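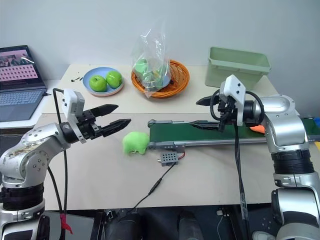
Grustik 4 by Plotow
Posted in January by the Plotow product desk
7 comments | 1,312 shares

Grustik is our planning software for two-arm stations, and we're rather fond of it. It takes in the views from your wrist cameras, works out where a soft or oddly shaped item is lying, and plans a path for each arm so the two stay out of each other's way (even over a narrow belt, where elbow room gets tight!).

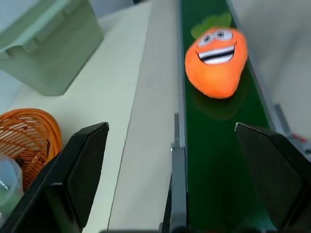
You can set how wide the fingers open and how low they go for each item, and save up to 400 of those settings by name. Licenses are sold per station, and moving one to a new computer is free.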